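Home | News | Standards | Members | Events | Contact

July 7, 2025

Shares 5 | Comments 0

Hesura publishes good practice code for bench-top robot arms

Hesura, the trade body for small automation suppliers, has published a code of good practice for light robot arms used on shared benches. The code applies to arms that lift household and retail goods and that are fixed to a table, rail or trolley. It does not apply to arms behind fixed guards, which remain under the existing machinery rules.

The document runs to 31 pages and replaces the interim notes that Hesura members have been using for handling trials. It is voluntary. Members who wish to state that a bench follows the code must keep a signed record for each arm and make it available on request.

The main change concerns benches where two arms can reach the same area. Under the interim notes, each arm was assessed separately. The code requires the pair to be assessed together, including the positions each arm takes when it is idle. An arm that is not taking part in a task must be parked low and clear of the working arm's path, and its parked position must be written into the record. Software limits alone are not accepted as proof of clearance. The assessor must move both arms by hand through the shared area with the drives off.

Mounting is covered in section 4. Arms on a common rail must be fixed at the spacing given in the record, and fasteners must be checked after every 1000 cycles or whenever a base has been moved. Cables may run outside the arm, but slack must be measured with the arm at full reach and again with it folded. A cable that can drop below the gripper in either position fails the check.
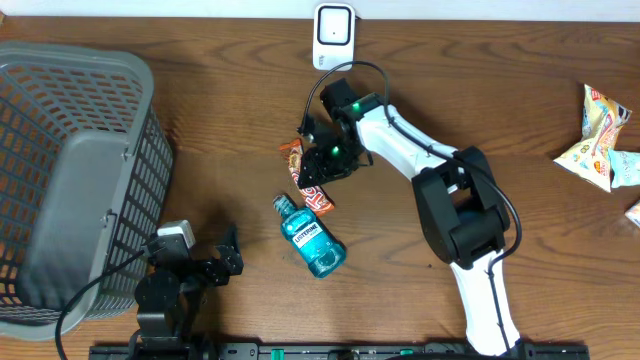 By Salvador Moreira, standards desk

A white and black arm holding its gripper over a candy bar, with a second, black arm folded low on the same rail, is the kind of layout that section 4 deals with. The code also covers the goods on the table. Section 5 divides them into rigid, flexible and liquid-filled items, and sets separate limits for each class.

Wrapped confectionery and snack bags are classed as flexible. For these the gripper must close under a force limit, and the operator must record the limit used. Bottles are classed as liquid-filled whether or not they have been opened. A bottle lying on its side must be treated as able to roll, and the arm may not approach it above the reduced speed entered in the record. Caps are to be checked by hand before a session starts.

Receiving containers such as baskets and trays must be placed so that the gripper can enter and leave without passing over the operator's side of the bench. Open-grid containers are permitted. The clause on these was redrafted twice during consultation, after members pointed out that gripper fingers can catch in the openings. The final text requires a minimum clearance from the walls, to be set by the assessor according to the width of the fingers.

Power adapters and other loose electrical parts are dealt with in a short annex. It recommends that they be secured and included in the cable check, but sets no pass or fail limit. Rosine Vidal, who chaired the drafting group, said the group had been unable to agree one.

"Some members wanted adapters off the bench altogether. Others have rigs where that would mean extending the lead, and a longer lead brings its own problems," she said. "The annex is guidance for now. We will look at it again when we have records to work from."

The draft was tested at two member sites, Skurnidico and Royer, over a total of 3153 pick cycles. Skurnidico used paired arms on a rail and Royer used single arms. Hesura has not released the full results. A summary in the code states that most of the stoppages on paired benches were caused by an idle arm left in the wrong position, and that cable faults came second.

Ulla Seppälä, who ran the trial at Skurnidico, said the hand check added time at the start of each session but had been kept on after the trial ended. She said the record form was too long and that operators had tended to copy entries from the previous day. The published form has been cut from four pages to two.

Efren Aquino of Skurnlow, which supplies mounting rails, questioned the 1000-cycle interval. He said the figure had been carried over from heavier equipment and that 3000 cycles would be reasonable for arms of this weight. The drafting group considered the longer interval but did not adopt it. Members may apply to use it if they submit torque readings for the fasteners.

Status lights are mentioned only once. The code says that a light on an arm or gripper must not be taken as a sign that the arm is safe to approach, and that the meaning of each colour must be posted at the bench. Colours themselves are left to the manufacturer.

Existing benches have until the end of August to complete a first paired assessment. Benches set up after publication must complete it before use. Questions on the text should be sent to Yannick Besnard at the Hesura technical office, who is also collecting comments for the first revision.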